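Keeping up with scripture reading at home

I read at the kitchen table at 6, before the kettle's boiled - any later and it doesn't happen. My Bible has over 1,312 thin pages, so I stopped counting pages and put a ribbon at the end of each week's bit instead. Pencil only, mind! Pen goes straight through.

For the little ones at our Plemonstead study group, keep the story short and let them hold something while they listen. 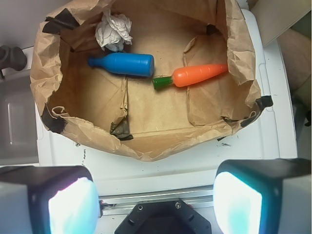
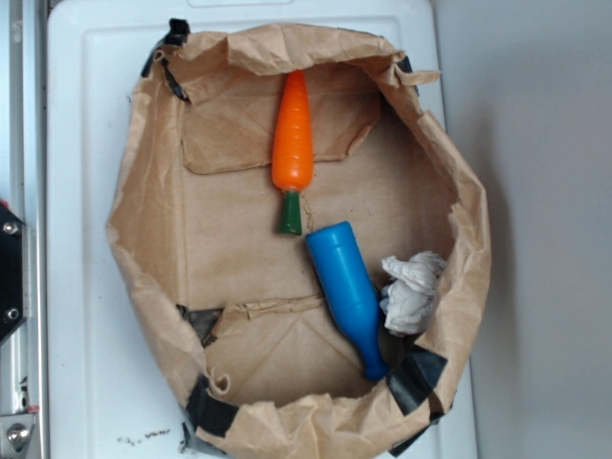
Wipe jammy fingers before the good Bible comes out, and keep a cheap one for the car. I cover mine in plain lining paper, folded and never glued, and change it every November.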